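Tramasari Bin Picking Study: Frequently Asked Questions

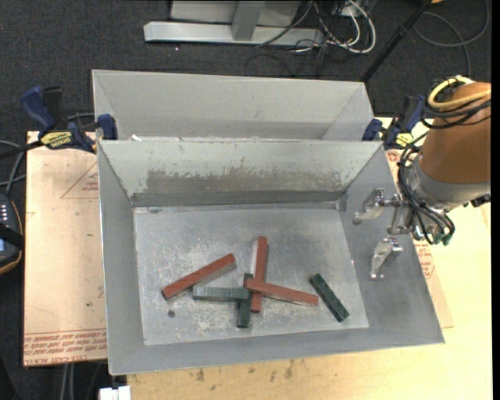 We get a fair number of messages through the project page, and since we started presenting the work in September the same handful of questions keeps coming back (which is lovely, please keep writing!). So we've gathered them up with answers as full as we can make them. If you've read the paper already, some of this will be familiar, but there are also a few bits that never made it in for lack of space.

What is the Tramasari study about, in plain terms?

It's about how a robot arm can learn to take plain blocks out of a messy pile in a metal bin, and more particularly about how it can learn which block to go for first. Picking up one block lying by itself is a pretty well understood job. A block that has another one lying across it is a different matter, and you'd be surprised how long a person can happily spend thinking about that. Our method learns to guess, before the arm moves, how much the rest of the pile will shift if a given block is lifted. We call that guess the disturbance score, and most of the paper is really about where it comes from and whether you can trust it.

Why blocks? Wouldn't real parts be more useful?

They might be, and we do want to get there. We like blocks for this stage because their shape is so simple that when something goes wrong we have a decent chance of working out why. A slender block can also be quite awkward. It has a good direction to be grasped from and a bad one, it can rest across its neighbors, and it can be lying on top at one end and be pinned at the other. We felt there was plenty to learn from that before moving on to anything with curves or holes in it.

Does the color of the blocks matter to the robot?

Not to the method as published. The scoring network gets depth and a grayscale picture, so a red block and a green block ought to look much the same to it apart from brightness. Color is for us. When two blocks cross, it's so much quicker to check a labeled picture if you can tell at a glance which one runs over which. We did train one version with color as an extra input, out of curiosity, and it did a touch better in training and a touch worse on new piles, so we left it out.

Where does the training data come from?

From the arm itself, trying things. We collected 3000 pick attempts, and each one was stored with a view of the bin before the pick and another after it. Comparing the two tells us how far the other blocks moved, and that becomes the label. No one has to draw boxes by hand, for which everyone involved is deeply thankful. The failed attempts are in there too, and we'd encourage anyone doing similar work to hang on to theirs. When we trained on the successful picks alone, the network became wildly optimistic about blocks that were trapped under other blocks.

What is Brodance, and do I need it?

Brodance is the name of our scoring network together with the bit of code that ranks the candidate grasps. You need it if you want to repeat our results. If you only want the data, you don't, and you can skip the whole installation section of the readme (it's long, we're sorry, it grew). Brodance proposes grasps, scores each one, and hands the best to the motion planner. It doesn't plan arm motions itself, so you'll have to bring your own planner or use the plain one we included.

And Zawadzka?

Zawadzka is the baseline we compare against. It simply goes for the highest block it can reach with a clear path for the fingers. People sometimes read the paper as saying that this is a poor strategy, and we'd like to be fair to it here, as it's a good one! On shallow piles the two methods are very hard to tell apart. The difference shows up when blocks lean on one another, where the highest one may be holding something else in place.

How were the two methods compared?

We used 12 starting arrangements that neither method had been tuned on, and repeated each arrangement 3 times with each method. Resetting a pile by hand is never perfect, of course. We used a printed overlay on the monitor to put the blocks back, and a small slip of angle can matter a good deal in a crossing. The repeats are there partly to give an idea of how much that affects the outcome, and you'll find every single run in the appendix, including the ones that make us wince.

What was the main result?

Brodance moved the neighboring blocks less than Zawadzka did on the tangled arrangements, and it needed fewer second tries to empty the bin. It was also slower to make up its mind. On easy arrangements you pay for that extra thinking and get very little back, so if your parts usually arrive spread out, the simple method may suit you better.

Do the bin walls cause trouble?

Oh yes. A block lying close to a wall leaves very little room for a finger, and walls that flare outward help with that but don't cure it. Bare metal can also be hard on depth sensing, and scratched metal is hard in its own way, with small false bumps turning up in the depth data. We tried smoothing those away and lost the thin edges of the blocks along with them, so in the end we left the data rough and let the network get used to it.

Why do you fasten everything down so carefully?

A bin that creeps a little over a long session will quietly spoil your labels, as every block seems to have moved when none of them did. We lost a good stretch of early data that way. Clamp your bins, and check the clamps again after lunch.

Can I use the data in my own work?

Please do. The full set is shared under the name Mumeck, with the before and after views, the grasp that was tried, and the outcome. Start with the small sample folder and make sure your loader reads the depth units correctly. If your blocks seem to be floating well above the bin, it's the units.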